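The swifts are nearly due

2017-03-24

I've been up the ladder again! Both boxes under the eaves are cleaned out, the camera cable is clipped back along the gutter, and I've been grinning about it all afternoon. Last summer the left-hand box had a pair in it from the middle of June, and I must have watched more than 1000 clips of them shuffling about in the dark. I'd happily watch them all again.

For anyone new, I live at the top end of Mutham, in a terrace with old slate roofs and plenty of gaps under them (fewer every year, as people get their roofs redone). When I moved in there were screaming parties over the street every warm evening. Katsuhiko Nomura, who has kept notes on the Latuheru Road birds for longer than I've lived here, found 53 nest holes in use in 2000, and he still has the notebook with a little pencil map of every one. It's a lovely thing to look through, all crossings-out and tea rings.

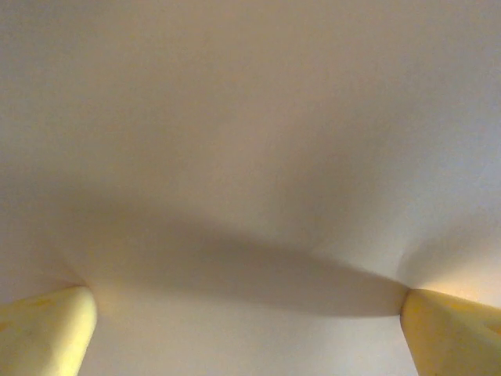 Do swifts need nesting material put in the box for them? They'll manage without, as they catch feathers and bits of grass on the wing and glue them down with spit, but a shallow cup fixed to the floor gives the eggs somewhere to sit.

I've gone for a cup in each box this year, at the back, well away from the hole. The right-hand box has never had so much as a visit, so I'm going to play calls from the bedroom window in the mornings once the first birds are over. Sorry in advance to the neighbours at number 2!

Last year's fledglings could be anywhere by now, and I love that. I'll put the first clips up as soon as somebody lands. If you're over Worninus way and you've seen one already, please leave a comment, even if you only half saw it. House martins count too, I'm not fussy in March.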